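Virkorton notebook, bench 2, May

Okay, writing this up before I forget it all, because the last entry I left was three lines long and Barış (rightly) gave me grief about it.

We're on the shoe task now. Pick up a pair, get them onto the rack, let go without knocking anything over. It sounded like the easy one when we split up the list! I grabbed it for myself on purpose, thinking I'd be done in a couple of afternoons and could go back to fussing with the Plitora scripts. Ha.

Where we stand: the target for this task is 300 good episodes. I have 270 in the folder marked keep, out of 351 recorded. So the reject pile is 81, and I went through every one of those last night with a cup of tea and a notepad. Most of them are my fault. A big chunk are what Ultan calls "dithering," where I go in for the grab, change my mind, back out, and go in again from a different side. A person watching would never care, but when we trained on the early batch the policy picked up the dithering beautifully. It would hover over the shoe like it was choosing a melon. So now if I hesitate for more than a beat I hit the pedal and throw the take out. It feels wasteful but I'm sold on it.

The rest of the rejects are tracking dropouts (13 of them, nearly all from one morning) plus a few where I just plain forgot to start the second gripper's recording and got one hand's worth of data. I've put a sticky note on the monitor. Left, right, THEN pedal.

About the dropouts. I spent way too long blaming the cables. I swapped them, swapped them back, wiggled everything. Ultan came by, looked at the pose trace for maybe ten seconds, and asked how fast I was moving on the way back to the start position. Very fast, as it happens, because I was bored and wanted to get to the next one. The wrist view smears when you whip the gripper around like that and the tracker has nothing to hang on to. I slowed down the return and the next block of takes was clean. I'm not ready to swear that's the entire story, but I've stopped touching the cables.

Shoes themselves: I like the glossy black pair for being mean to us. They pick up reflections of everything, and the openings are dark on one side and bright on the other depending on how you turn them, so the model can't get lazy and look for one blob of color. The laces are a pain. If one flops over the side, the finger lands on lace instead of shoe and the grip feels fine right up until it isn't. I went back and forth about tucking the laces in before every take. Barış voted no, because real shoes on a real floor have laces all over the place. Ultan voted yes for the first half and no for the second half. We did it Ultan's way, so anything after the halfway mark has the laces however they fell. Note to whoever does the split: please don't put all the messy-lace ones in the held-out set, it'll look like a disaster and it won't be one.

Rack placement. I'd been putting it down in the same spot every time without thinking, and my own habits are showing up in the data. I plotted the starting positions and it's basically a tight little clump with two outliers. So for the last stretch I'm using the shuffle list Barış printed (rack angle, shoe angle, which shelf) and following it even when it gives me something awkward. It gave me lower shelf four times running and my wrists had opinions. There's not a lot of room under the top shelf for both the shoe and the fingers, and you have to come in flatter than feels natural. I think those takes are worth double, personally.

Something to fix: gripper width calibration. The logged opening doesn't match between the two hands at full open. It's small, but it's there, and I only noticed because I had the Foley plots up side by side for a different reason. I re-zeroed both before the afternoon block and wrote the offset in the session file, so the earlier takes can be corrected without re-recording. Someone who isn't me should check my sign on that. I've gotten it backwards before.
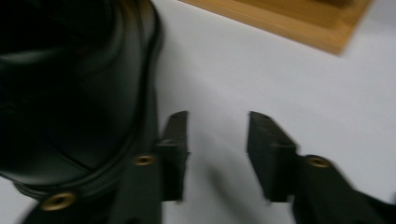
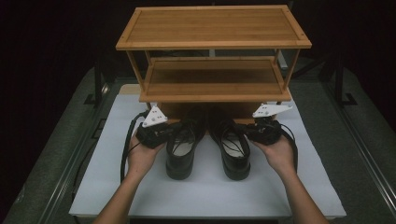
Left to do, then. I need 30 more keepers, and at my current throw-out rate that means more like 40 takes, so one decent session if my arms hold up. I want at least half of those on the lower shelf, and I want a few where the shoes start out far apart, because nearly everything so far has them sitting next to each other like they do in a store.

Barış also wants to try doing both shoes at the same time, one per hand. I said no for this set. It's a different task with different timing and it should get its own folder and its own name. We can argue about it at lunch.

Ultan is pushing the keep folder up to Ositeck overnight so the first real training run can start without waiting for the stragglers. If it's still choosing melons in the morning, I'll go back through the keepers and be harsher. I have a bad feeling about takes from the first day.

Pedal is sticking a bit, by the way. Press it from the middle.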